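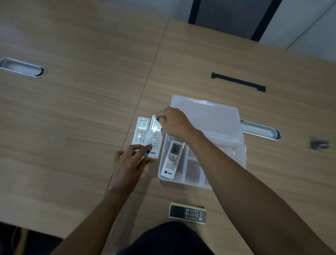

Work and Automation
Unit 2 handout: When the building adjusts itself

This unit considers what happens to ordinary jobs when a building's heating and cooling is placed under automatic control. Students should read the handout before the tutorial and bring written responses to the questions in the final section.

Background to the case

Gralholm is an office and training centre in Tudton, occupied by 568 staff across several employers. Until recently, most of its meeting rooms and smaller offices were cooled by separate units, each worked by a handheld remote. The units had been bought at different times and the remotes were not all of one kind. A small facilities team issued them, replaced their batteries, stored them between uses and answered calls from rooms that were too hot or too cold.

The centre has since adopted Woko, a control program that sets temperatures from room bookings, occupancy sensors and the outdoor forecast. The first stage covered 84 rooms. Woko starts the cooling 30 minutes before a booked meeting and lets the temperature drift once the room has been vacant for a set period. The remaining rooms continue to rely on remotes, and the facilities team looks after both arrangements.

What was automated

It is useful to separate a job into its tasks before asking whether the job has been automated. In this case the program took over three things: switching units on and off, choosing a set point, and recording faults reported by the units themselves. It did not take over the checking of remotes in the rooms outside the first stage. That work is still done by hand at a table. A person picks up a remote, presses the keys, reads the display and decides where it should be stored. A worker who knows the stock will also know which keypad belongs to which generation of equipment, and this knowledge is seldom written down.

Bench checking is often left out of automation plans. The volume is low, the items vary in layout and age, and the cost of a special machine would be hard to justify. Economists describe such work as residual. The term should be used with care, as it can suggest that the work is unimportant.

Changes for the facilities team

The number of calls about temperature fell after the first stage. The calls that remained were more difficult. Under the old arrangement, a caller who was cold could usually be helped by a change of setting. Under the new one, staff must first establish whether the room is controlled by Woko, whether the booking was entered correctly, and whether they have authority to override the program. Overrides above a fixed limit are referred to Ayaaba, the contractor that maintains the system.

Team members reported two concerns in the review held in October. The first was discretion. Several had been accustomed to settling small disputes between occupants on the spot, and now had to explain a decision they had not made. The second was skill. Newer employees had little practice with the handheld equipment and depended on longer-serving colleagues when a remote failed to respond.

Changes for occupants

Occupants of the automated rooms no longer look for a remote. They have also lost a simple means of changing their own conditions. Research on workplace comfort commonly distinguishes between the temperature of a room and a person's sense of control over it — a distinction that students should keep in view when reading satisfaction surveys.

Terms for this unit

Set point: the temperature a system is instructed to maintain.
Override: a temporary instruction by a person that replaces the automatic one.
Residual task: work left to people after the rest of a process has been automated.
Tacit knowledge: knowledge held through practice and not recorded in procedures.

Questions for the tutorial

Which tasks of the facilities team would you expect to disappear if the program were extended to every room, and which new ones might arise?

Who should hold the authority to override an automatic setting? Consider the occupant, the facilities team and the contractor.

How might the centre preserve the practical knowledge of its longer-serving staff while handheld equipment remains in use?

Written responses should be no longer than one page and should refer to at least one of the set readings. They are to be submitted at the start of the tutorial.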